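Dresser Check Before It Goes in a Kid's Room – My List, With Comments

I run through this on every thrifted piece I paint, and the Stolberg six-drawer got it on 17th November.

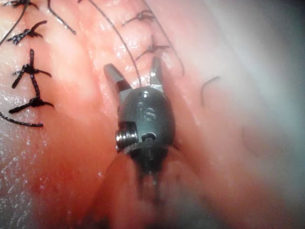
Paint: I let mine cure two full weeks before anything touches it. OK!

Anti-tip straps: 2, screwed into studs. One was loose (my fault, I got impatient) – redone.

Drawer stops: bottom left slides right out. FAIL. Ordered the Odus ones.

Knobs: tug each one, hard. All fine, and I'm still in love with that mustard yellow!

Splinters: run an old stocking along every edge. It snagged at the back, so I sanded again with 40 grit and then something finer.

Smell: musty in August, gone now.

Old paint: lead swab done before sanding, came up clear.

Recheck the straps after the stops go in.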